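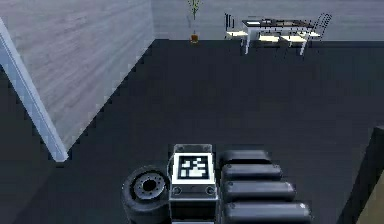 Inley in the sim house: wheel, marker box and the black segments, with the dining table at the back.

Tukum Workshop, Robot Build Night
Minutes, 4 July 2018

Mieke Visser here, taking the notes again (my turn somehow comes up a lot). We started late thanks to the holiday and the grill out back, so a few people wandered in with plates. Keep the ketchup off the bench, please!

1. Last time's notes
Accepted. One fix: I had written that the new battery tray was done, and it was only cut out. Still needs drilling and a strap.

2. Where we are with Inley
Most of the evening went on the simulated house. For anyone who missed June, we're getting Inley to find its way around on the computer first, and the real one stays up on blocks until we trust the driving code. The model of the body is in now, with the wheels and the marker on top of the box, and I have to say it's a thrill to look down and see our own robot sitting there!

We ran 106 drives since the last meeting. In 9 of them it got stuck and had to be reset by hand. I went through the log for those and they were nearly all along the big plank walls, where the position estimate just slides sideways and never recovers. Long stretches of the same gray grain, over and over, and the matching code can't tell one bit from the next.
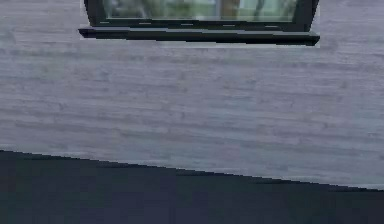

So we argued for a good while about what to do. One side wants to slow down near walls and lean harder on the wheel counts. The other side (mine, I admit it) would like to turn the camera back toward the middle of the room whenever the matches get thin. We agreed to try both, slow driving first, as it's a change in one settings file and I can do it at home this weekend.

The floor came up too. It's very dark and very plain, so there isn't much to grab onto there either. There was a suggestion to drop a rug into the model, and it got a fair bit of support, but then we'd need a rug in the real room, and the real Inley hates rugs. Left open.

3. Kitchen side and the low furniture
This is the part I was most looking forward to. The new planner, which we're calling Detance, keeps a gap between the robot and anything it might clip. The tall stuff is easy. Low tables are trickier, and so are the corners of pillars, where it wants to cut in tight. 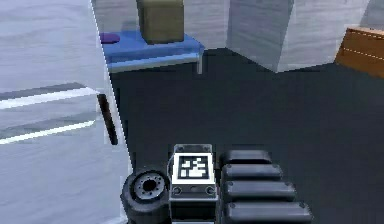 We've had the gap set at 41 centimeters, and everyone thought that was too much for a small house. It makes the robot go the long way around for no good reason. We talked about dropping it in steps and rerunning the same drives each time, so that we can compare them properly. I'll write up a list of the start and end points so we quit picking new ones every time somebody sits down at the keyboard. Yes, I'm guilty of this as well.

Handles are not in the collision model yet, only the flat fronts. Adding them goes on the list.

4. Doorways and the ball
The ball is the goal object for the next round: drive up to it, stop, don't bump it. I'd like to start with it close to a doorway, so the robot has to sort out the posts and the ball together. The color filter picks out orange nicely, but it gets confused when there are reddish chairs in the same view. The Igwe filter settings might help and I've asked for a copy.

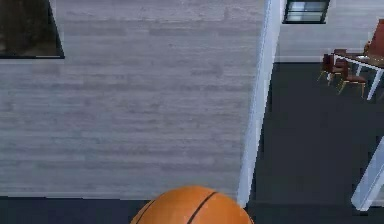

5. Parts and money
We need 2 motor connectors and a fresh roll of cable wrap. I'll order them and put the receipt in the tin. The loaner soldering station has to go back before the end of the month.

6. Open house
It's in December, which sounds far off and isn't. We'd like the real Inley driving by then, even if it's only across the front room and back. If not, we'll put the sim up on the big screen and let kids steer it.

7. To do
Me: slow-driving settings, start and end points, order parts.
Everybody: save your logs to the shared folder with your initials on them.
Whoever has the long hex key: bring it back!

Next meeting same time in two weeks. We wrapped up when it got loud outside and went to watch the fireworks from the loading dock.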